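Arm cell at the drinks counter: what happens to the barista rota?

Posted in Workplace and Operations
3 replies

Raghavendra Chacko

I run the counter side of a staff café in an office building. We do up to 2,000 hot drinks in a busy week with a team of 4 on the counter. Management has asked me to plan for a two-arm cell that finishes takeaway drinks: lid, straw, handoff. Espresso and milk stay with people.

I have the footprint and power requirements from the integrator (Marar). What I can't get out of anyone is how the jobs change. The proposal says the cell "releases one operator" and leaves it there. I have to write the new rota before July and I need to tell the team something better than that.

Specifically:

Does a person have to stand next to it?
Who clears a fault, and does that need a pay grade change?
Did your throughput go up, or did the queue just move?
Are straws a reasonable thing to hand over? The team thinks the straw is the easy part. The integrator has spent most of its time talking about it.

Our cups are a single size, dark paper with a domed lid. Any experience welcome, including bad.

Yamuna Mudaliar

We've had a similar cell at Drinen, in the ground-floor café, for long enough to have changed the rota twice. I'm the shift lead, so this is from the operating side. I don't do the programming.

Your integrator is right about straws. A person puts one in by feel and corrects without thinking. An arm needs to know where the lid opening is, which way the lid has been turned, and where the end of the straw is. A paper straw has some flex and is not always straight out of the box. If the tip is off by a few millimeters it lands on the lid and bends, or pushes the cup. We did the straw step on a bench first, with empty cups, before anything went near the counter. I would insist on the same.

Bench work on the straw step, black cup and black lid, two arms:
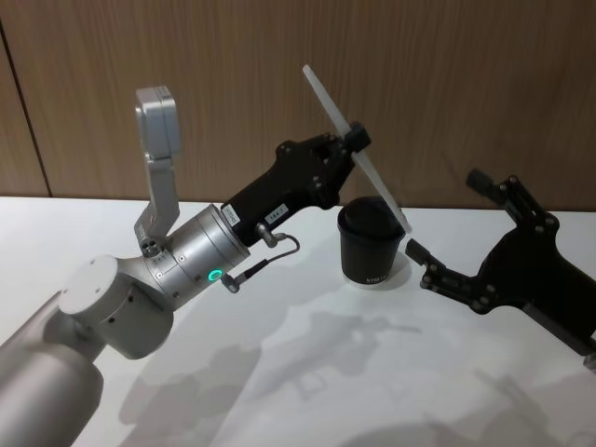
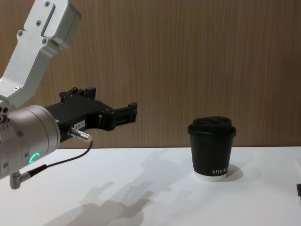
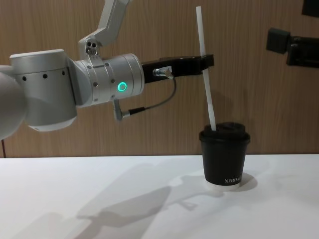 Ask for bench time in writing, and ask for two of your own people to attend it. Ours did and it paid off later. They knew that a cup placed with the lid opening turned the wrong way was going to fail, so they started presenting cups in a fixed orientation. That was a change to how a person does the job, made to suit the machine, and it was not in the proposal. There were several of those:

Lids have to be pressed down fully all the way around. A half-seated lid that a customer would never notice will tilt under the straw.

Straws are loaded into the holder at set times, by hand, and checked for bent ends. We throw out more straws than we used to.

The counter surface in the cell has to stay clear. People put down cloths and spoons without looking. The habit took weeks to break.

On your points. No, a person does not stand beside it, but someone has to be within a few steps and able to leave what they are doing. We call this the float position. It rotates every 3 hours. At first we gave it to one person for the full shift and she disliked it, with good reason. Watching for faults is tiring in a way that making coffee isn't, and she lost contact with the regulars.

Faults come in two kinds. Dropped straw, tipped cup, empty holder: float clears it, presses resume. Anything involving an arm stopped in an odd position goes to the technician. Staff do not move an arm by hand. Write that down and train on it before opening day. We did put the float position on a higher rate. It took some arguing.

Throughput in the morning peak is about what it was. The handoff end is steadier and the milk end is now where people wait. If you "release" an operator you will want that operator on milk. We did not reduce headcount, and on our numbers I don't see how we could have.

Kumaresan Mathew

Straws are a waste of a robot. Put a box of them on the counter and let people take their own. We do that and have never had a complaint.

Krishnamoorthy Acharya

Maintenance side, two sites, one of them food. Some additions to what Yamuna wrote, mostly agreement.

Get the fault log from day one and make sure the café can read it, as well as the integrator. At Nusance the log went to the vendor portal only. The staff had a strong impression that the cell stopped constantly and the vendor had a chart showing that it did not. Both were partly right. When we finally got the entries there were 79 stops in the first month, and most were empty-holder stops that a person cleared in seconds. Those still interrupt whoever is steaming milk. The vendor did not count them as downtime. The person walking over did.

Cables. On any arm with an external gripper cable, look at the loop between the gripper and the wrist. It needs slack for the wrist to turn and it must not catch on anything when it does. Checking it takes a minute and can be part of opening. I would give that check to café staff, with a photo of what correct looks like, and give the connectors to the technician only. Do not let anyone wipe the connectors with a wet cloth.

Status light. Agree with the integrator on what each color means for the operator and put a card next to the cell. Different makers use colors differently, so don't assume that green on one machine means the same as green on the dishwasher. We had a temp who took a lit ring as permission to reach in. The guarding stopped the cell as designed, but it should not have come to that.

Dark cups with dark lids: tell the integrator early. Depending on the lighting, the camera may have trouble finding the lid opening against the rest of the lid. It can be solved, usually with lighting, but you don't want to learn about it after the counter is fitted. If purchasing changes the lid supplier, treat it as a change to the machine and retest. Purchasing will not know this unless you tell them. At one site the new lid was slightly taller and the cell was down until the following afternoon.

Cleaning is the item most often left off the rota. Allow time at close for wiping the work surface and the outside of the grippers, using whatever the manufacturer permits. In our case it added more work than the straw step had removed for the first several weeks. It came down once two people had it as a regular task and stopped looking up the procedure each time.

On pay: if a job description now includes clearing faults and keeping a log, it is a different job description. Have that conversation before installation. Afterward it gets treated as a favor the staff have already agreed to.

Raghavendra Chacko

Thanks. The float position is what I was missing, and I had nothing down for cleaning at all. I've asked Marar for bench time with two of our team present and for read access to the log. They agreed to the first and are "looking into" the second.

Kumaresan – I did raise the box of straws. The lid and handoff steps are in the contract either way, so it would only remove part of it. It is now listed as the fallback for when the cell is down.

Yamuna, if you still have the training sheet for the two kinds of fault, I'd be glad of a copy. Ours would need different wording for the technician callout, as we share one with the Sarer building and he is only on site in the mornings.

Yamuna Mudaliar

I'll send it. It's one page. Change the callout section first: with a technician on site only in the mornings, you need a written rule for what the counter does after an arm fault at 2 p.m. Ours is to switch the cell off at the panel, put up the sign, and move the float person to lids.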